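Okay, I read the Lornetti announcement twice and I still don't think it says what everybody is cheering about. Thread, sorry, it got long.

1/ For anyone who missed it: Lornetti, the webcomic host, is running a "creator bonus" through December. Get your comic into the top 15 on their vote chart and you get a featured slot plus a cut of the ad pool. My feed has been nothing but vote links ever since.

2/ I've drawn a webcomic on and off for 11 years. I have been on four of these charts. Two of them don't exist anymore. So take this as one grump's opinion, but I've seen this bonus before, under other names.

3/ First problem. "A cut of the ad pool." What cut? The post doesn't say. The FAQ doesn't say. The FAQ says "details will be shared with qualifying creators," so you find out what you won after you've spent a month asking your readers to click for it.

4/ Second problem, the votes. One vote per reader per day. Sounds fair until you remember which comics have readers who'll show up every single day. It's the ones already sitting on page one. My readers show up when there's a page, and I love them for it.

5/ I went and looked at the chart this morning. The comic in first place updates five times a week and has a store. Good comic! I read it! But "helping small creators get discovered" is a strange way to describe sending it more traffic.

6/ Someone is going to bring up Pusavthorpe. Yes, Pusavthorpe went from nowhere to the top of the old Lambrakis list in one summer. It was also a finished 400-page story with a page going up every morning. The author had the whole thing in a drawer. Most of us have next week's page in pencil and a bad wrist.

7/ And Lambrakis at least told you how the ranking worked. You could be mad at it, but you knew what you were mad at. Lornetti's chart has a "momentum score" and I can't find one sentence anywhere on what goes into it.

8/ Third problem: vote incentives. If you've never made one, that's the little bonus drawing people get to see after they vote. A sketch, a preview panel, the villain in a Santa hat. They take me an evening each. An evening is a third of a page.

9/ So say I do a new one every week until the bonus ends. I've lost more than a page of story, and what I have to show for it is a number next to my title.

10/ "But it brings in new readers." Does it? Last time I kept track. Nearly 19 people came over from the chart in a month and I think most of them were other cartoonists checking where they ranked. Hi, guys.

11/ Compare that with the one time a bigger comic drew my dog character into the background of a crowd panel. I was getting comments from that for weeks. Nobody had to click a button.

12/ Cleared out my old incentive sketches over lunch, while I was in the mood.

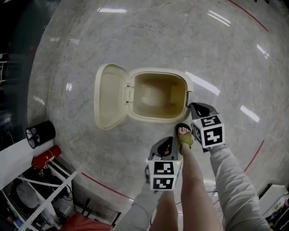 Bin day.

13/ To be fair to Lornetti, the hosting is fine. My pages load, the archive works on a phone, and when I broke my own comments section they fixed it the same day. I'm not moving. I just don't believe in the bonus.

14/ Things that would change my mind: a real number for the ad split, a chart that resets often enough for somebody new to get a turn, and a plain explanation of "momentum." I've emailed them and asked. If they answer I'll post it under this, whatever it says.

15/ A few people have asked if I think you should pull your comic off the chart. No. Leave it up, it costs you nothing. Just don't skip sleep over it and please don't pay anyone for votes. I've had two messages offering already and the contest is barely open.

16/ Fikerness updates tonight at 9. It's the ferry chapter, there are way too many ropes in it and I drew every one of them. There's no incentive sketch. There is a page.

17/ Adding this because of the replies: yes, the vote button is still on my site. It's at the bottom, under the comments. I forgot to take it down two charts ago and now I can't find where it lives in the template.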